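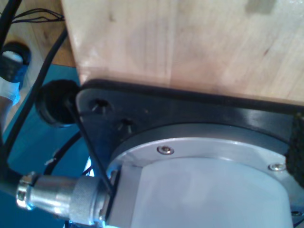 I put off screwing wood to metal for years, mostly after I split a really nice chunk of maple in my old garage in Brakevley. If you've got a block of wood you want to fasten to a plate with countersunk holes, the job is very doable with a drill and a bit of patience. I do it the same way every time now.

First, pick your block. I like a pale wood with straight grain, and I don't mind small knots as long as they're nowhere near a screw. Sand the face that will meet the plate until it sits flat with no rocking. Set the plate on it, press one corner, then the opposite one. If it clicks, keep sanding!

Now clamp the plate exactly where you want it – use 2 clamps, one will let it spin on you – and mark through the holes with a sharp pencil or a transfer punch. I used to measure hole positions with a ruler. Don't bother. The plate is your template.

Take the plate off and drill your pilot holes. For softwood I go a bit smaller than the core of the screw (the part between the threads), and for hardwood I go up a size. Wrap some tape around the bit so you know when to stop. Holes close to a corner are the ones that split, so drill those a touch deeper and go slow.

Countersunk holes want flat-head screws. A pan head will sit up on the rim and look awful, and it won't pull the plate down evenly either. Drop a screw into the bare plate before you start and check that the head ends up level with the surface or a hair under it.

Rub a little candle wax on the threads, then start every screw by hand. Get them all in loosely, snug them up going corner to corner, and do the last 4 turns with a hand screwdriver. I know the drill is right there. If you feel a screw suddenly go easy, stop, because the wood has stripped. Back it out, glue in a sliver of hardwood dowel, let it dry overnight and drill again.

One more thing: wood moves with the weather. I put mine together in February and two of the screws wanted another nudge by summer, so go back and check yours after a season.

Related posts
Flattening a small block without a planer
Fixing stripped screw holes with dowels
My Skorkgate workbench, two years on
Which countersink bit do I need?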